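Notes on limescale in a hot water cylinder, as I keep getting asked after last week's post.

1/ Our supply in Uvness is hard. The water company's sheet gives 200 mg/l as calcium carbonate. Above that figure I'd fit a softener without much debate. At it, you have a choice.

2/ Scale comes out faster the hotter the water gets. Our immersion was set to 70. I turned it down to 60 and left it there - any lower and you have legionella to think about.

3/ The old element was a Custon, incoloy sheath, fitted in July. Fredy Yupanqui drained the cylinder and pulled it. The scale was thickest near the tip.

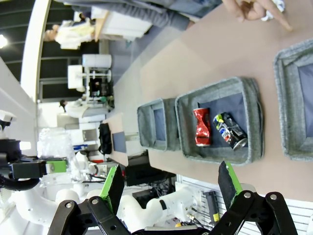
4/ A coated element doesn't waste much power, by the way. The heat still ends up in the water. What goes is the element itself, as the sheath overheats and splits.

5/ Gas boilers are different. Scale on the exchanger does cost you fuel there, and Joelle Issa has a good thread on it.

6/ Magnetic clamps: I ran one for 50 weeks. No change I could measure in the kettle or the shower head.

7/ Next job is the inlet strainer. Parts come Thursday.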